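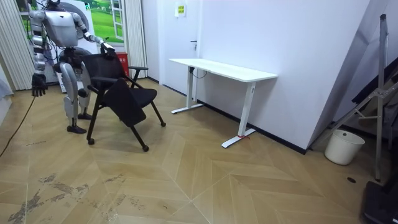 Room Setup Partner, Day Shift (two openings)

Plarkeo runs meeting and training rooms that other companies book by the day, and for years our setup crew has done the chairs by hand, thousands of them, folded and rolled and unfolded again before breakfast. Since June we have had humanoid robots learning that job alongside us at the Paewai building, and we would love two more friendly, patient people to work with them.

You would spend most of your shift in the room with a robot: getting the space ready, watching how it takes hold of a chair, stepping in when it needs a hand, and writing down in plain words what went well and what didn't. 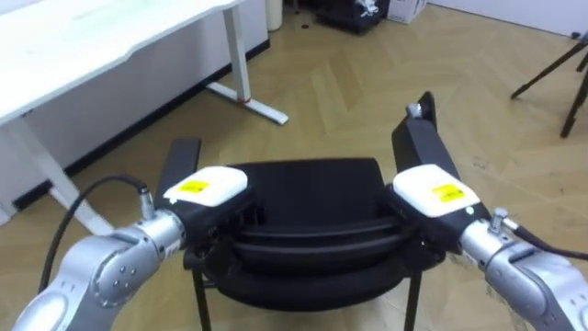
You don't need a technical background. Huia Donnelly came to this from twelve seasons of banquet work, and she spots a bad grip long before the engineers do. We will teach you the controls, the stop button and the daily checks over 60 paid hours, and you can ask the same question as often as you like.

We know some of you will wonder what this means for the crew, and it's a fair thing to ask. No one on the setup team has been let go. There is less bending and lifting now, more watching and note-taking, and some folks miss the old pace, which we understand! Those who would like to stay on regular setup still can.

Pay is $2,313 every two weeks, with health cover from your first day.

To apply, send a short note about yourself to Aurelia Brunner at the Paewai front desk by 9 October 2024. A resume is welcome but a letter is fine too.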